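12/13/19

Beschaffung Greifer und Aufnahmetechnik, Stand der Planung

Gestern Abend noch mit Benjamín telefoniert, und ich muss das jetzt aufschreiben, bevor die Hälfte wieder weg ist. Kurz gesagt: Das Budget ist da! Wir dürfen bis April bestellen, danach verfällt der Rest. Also will ich bis zur nächsten Besprechung eine Liste haben, die Olga ohne Rückfragen unterschreiben kann (das wäre das erste Mal).

Was wir jetzt haben: zwei Handgreifer aus der ersten Serie, Finger selbst gedruckt, Markerwürfel obendrauf, dazu die Kabel. Damit läuft die Aufnahme im Bad erstaunlich gut. Schubladen sind für mich immer noch die schönste Aufgabe überhaupt, weil man an jeder Front einen anderen Griff hat und sofort merkt, ob die Finger etwas taugen. Knopf, Bügel, Griffmulde, das sind drei völlig verschiedene Bewegungen. Ich könnte das den ganzen Tag machen.

Was ich gerne hätte: 5 komplette Greiferpaare. Zwei für den Dauerbetrieb, eins für die Küche, eins zum Umbauen und Ausprobieren, eins als Reserve im Schrank. Benjamín meint, die Reserve könne man streichen und dafür mehr Fingersätze nehmen. Da ist etwas dran. Die Finger sind das Verschleißteil, der Körper hält. Letzten Monat drei Fingerspitzen getauscht und keinen einzigen Körper.

Angebote bisher:

Plastex druckt uns die Gehäuse in Grau, Satz für 348 Euro, Mindestmenge vier. Muster kam sauber verpackt, Passungen stimmen, nur das Loch für die Kabeldurchführung ist mir zu eng. Habe eine geänderte Zeichnung geschickt. Der Herr am Telefon hat sich richtig für das Projekt interessiert und wollte wissen, ob man die Wandstärke am Handrücken nicht verringern kann. Gute Frage! Probieren wir.

Virport liefert Kabel, Stecker und die kleinen Anzeigen. Gesamtposten 1812 Euro, da ist alles drin, auch die Zugentlastungen. Lieferzeit 14 Tage. Finde ich fair. Benjamín findet es teuer, hat aber nichts Günstigeres mit dem gleichen Stecker gefunden, und auf Adapter habe ich keine Lust mehr.

Christodoulou hat noch nicht geantwortet. Da geht es um die Markerwürfel in einem Stück, matt weiß, Muster direkt aufgedruckt. Wenn das klappt, sparen wir uns das Kleben, und die Ecken lösen sich nicht mehr ab. Nachfassen!

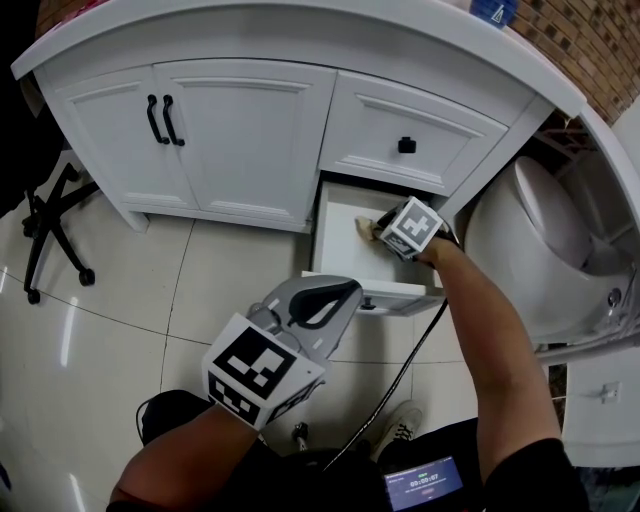
Zum Kabel noch: Olga hätte am liebsten alles über Funk. Ich verstehe den Wunsch, würde es in dieser Runde aber lassen. Mit Kabel weiß ich, dass die Zeitstempel zusammenpassen, und an dem Punkt haben wir im Sommer schon genug Wochen verloren. Mein Vorschlag wäre, ein einzelnes Paar auf Funk umzurüsten, nämlich das Bastelpaar, und damit in Ruhe zu messen. Kostet fast nichts extra, und wenn es gut läuft, haben wir für die nächste Runde echte Zahlen. Für die anderen lieber längere, weichere Kabel und ein Clip am Gürtel. Den Clip habe ich gestern aus einem Rest gedruckt, hält bombig.

Fingermaterial: Schwarz, weich, gebogen wie bisher. Habe drei Härtegrade angefragt. Die mittlere ist vermutlich richtig für Lappen und Schwämme, bei kleinen Knöpfen könnte die härtere besser sein. Ich würde von jeder einen Satz nehmen und eine Woche lang gegeneinander laufen lassen, immer dieselben Aufgaben. Tabelle dafür lege ich an (Ordner Beschaffung, Unterordner Finger).

Räume: Das ist der Posten, über den bisher zu wenig geredet wurde. Greifer haben wir bald genug, aber wir brauchen mehr verschiedene Möbel. Vorschlag von mir: ein Teil des Geldes geht in gebrauchte Unterschränke, Türen und vor allem Griffe. Ein Sack voll verschiedener Möbelgriffe kostet weniger als ein Fingersatz und bringt uns mehr Abwechslung als alles andere auf der Liste. Griffe kann man in zehn Minuten umschrauben, wenn der Lochabstand passt. Olga kennt jemanden in Codcombe, der Ausstellungsküchen auflöst. Fahre ich gern selbst hin, Transporter müsste man mieten.

Noch offen:
Lochabstände unserer Fronten ausmessen und Liste an Olga
Ob Plastex die geänderte Durchführung zum gleichen Preis macht
Ersatzgurte für die Hand, größere Größe, Benjamín kneift es am Daumen
Wandhalter zum Laden und Ablegen, damit die Greifer abends einen festen Platz haben
Zweite Anzeige als Reserve, ja oder nein? Ich bin für ja

Reihenfolge, wenn es nach mir geht: zuerst Virport, weil dort die Lieferzeit feststeht und wir mit den Kabeln auch die alten Greifer aufrüsten können. Dann die Gehäuse, sobald die Zeichnung bestätigt ist. Möbel und Griffe parallel, das blockiert nichts. Würfel zuletzt, notfalls kleben wir eben noch einmal selbst.

Ich freue mich wirklich drauf. Mit mehreren Paaren können wir endlich gleichzeitig in Bad und Küche aufnehmen, ohne dass einer daneben steht und wartet.

Nachtrag: Benjamín hat gerade geschrieben, er will bei den Gehäusen doch fünf Sätze, falls beim Umbau einer bricht. Dann bleibt die Reserve also drin. Summe neu rechnen.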